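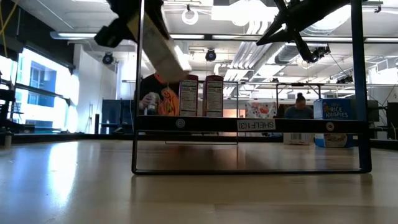 Korau Shelf Set: boxed goods on open racking

Version 5, 15 September 2025
Maintained by Setareh Salehi and Fiachra Hennessy

Summary

The Korau Shelf Set covers the placing and removal of cartons on a large open metal rack standing on a table. It was put together for work on shelf stocking, where tall, narrow packets have to go in upright beside others without disturbing them. The set holds 356 sequences. Earlier versions held 300; the remainder were added in June.

Contents

sequences/ one folder per sequence
labels/ placement records, one line per carton handled
goods.csv list of cartons with height, width, depth and mass
shelves.csv list of shelf codes and shelf heights
CHANGES plain text, newest entry first

Racking

The rack is black metal with an open front. Its shelf bar carries a printed code label, for instance SHELF1(3). The code is copied into shelves.csv exactly as printed, brackets included. Some labels are mounted upside down. The orientation column takes the value "inv" for these and "std" otherwise. Do not correct the label in the source files; scripts that read the code should rotate the crop first.

Uprights differ in thickness from one side of the rack to the other. Clearances in shelves.csv are measured between inner faces at shelf level.

Goods

All cartons are rectangular food boxes, and there are 24 entries in goods.csv. Each was weighed full and sealed. Boxes of the same product share one entry, with the individual box given by a suffix (a, b, c). Dark boxes with white nutrition panels are easily confused when only the narrow side faces forward, and the suffix should then be treated as unreliable. Colour names follow the Tandel list supplied in labels/.

Facing is recorded as follows:

front: the main printed face is towards the open side of the rack
narrow: a side panel is towards the open side
back: the rear face is towards the open side
unknown: not readable

Placement records

Each line gives the sequence number, carton code, shelf code, facing at the start, facing at the end, and result. A carton is "placed" when it stands on its base without support. It is "leaning" when it rests against a neighbour or an upright, and "fallen" in all other cases. Gaps between neighbours are given in millimetres at the base. A gap of zero means contact.

Where a carton is being held at the end of a sequence the result field is left blank. Blank does not mean failed.

Known problems

The table has a semi-gloss finish and picks up reflections from the windows and from the rack. Automatic outlines near the bottom rail are poor and were redrawn by Sabina Weerasinghe for the first release only.

Masses for two cartons were entered in ounces in version 3. This was put right in version 4. Anyone still holding the older goods.csv should replace it.

People may be visible behind the racking. They are not labelled.

Use

Internal use at Korau and Ó Gríofa. Requests from elsewhere go to Bláthnaid Costello. Derived files should keep the original carton and shelf codes.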